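Gripper Comparison Working Group
Minutes, October 29, 2022

Present: Bukola Shehu (chair), Damián Yáñez, Omolara Nwosu, Kirsten Robichaud (minutes)
Apologies: Salamatu Bako

1. Previous minutes
Accepted with one fix. The controller on loan is the Minex, not the Boltuteo.

2. Finger pads
Damián has finished 200 grasps with the textured rubber pads and 102 with the smooth ones. He prefers the textured pads on thin rims. Omolara asked that the two sets be run at the same closing force before anything goes in the report, as the smooth pads were tested in May at a lower setting. Agreed. Damián will repeat the smooth set.
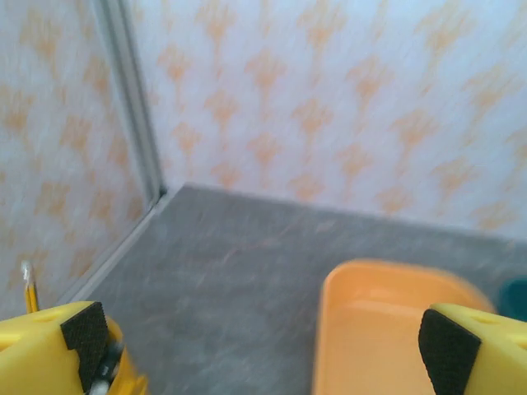 Item 2: yellow fingers with textured pads, orange tray on the gray floor of the corner setup.

3. Wrist camera
Omolara reported blur in the wrist view during fast moves. She has tried a shorter exposure and wants to compare it with a slower arm speed. Bukola would rather keep the arm speed as it is, so exposure goes first. The wall pattern stays up for now. Kirsten asked whether the plain panels were still on order from Keltwood; they are. 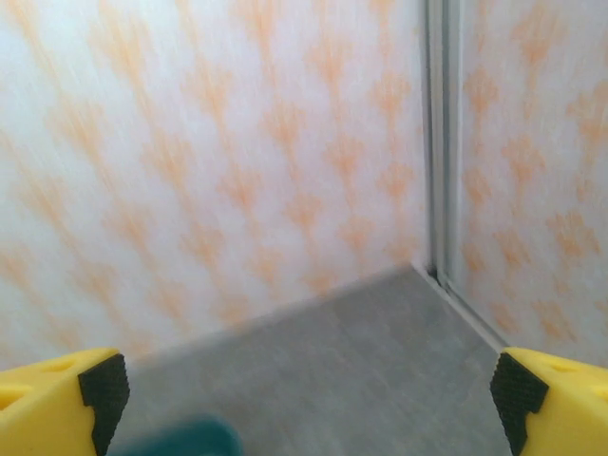

Damián raised the approach angle in corners. With the fingers fully open he has less room near the wall than he would like, and he asked for a narrower opening preset. Omolara can add one to the controller menu. It will need checking on both arms.

4. Controller
The Minex and the Olaniyan unit will be compared over 3000 open and close cycles each. Salamatu sent a note asking for the log files to be kept separate this time. Bukola to set up the folders.

5. Any other business
Spare pads are down to 12. Kirsten to reorder.

Actions
Damián: repeat smooth pad set at matched force
Omolara: exposure test, narrow opening preset
Bukola: log folders
Kirsten: pads, chase Keltwood on delivery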